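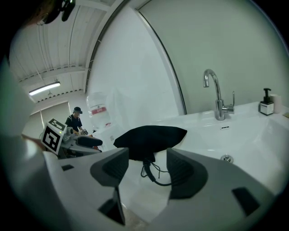

Handheld Gripper Project: Frequently Asked Questions

Who can join?
Any student at Oltutstead. No coding experience is required. Write to Drita Mujić before the October session.

How many demonstrations does each team record?
The target is 3,000 per term, split across 11 tasks. Soft items such as pouches and cloth count double because the fingers lose them more often.

Can two people record at once?
Yes, with one gripper each. Keep the markers clean and uncovered.

May we work at the sink?
Yes, with the faucet off. The grippers are not sealed.

What if a finger pad comes loose?
Stop recording and give the gripper to Siebe Martens. Do not glue it yourself.

Does a failed grasp have to be deleted?
No. Label it "fail" and go on to the next one.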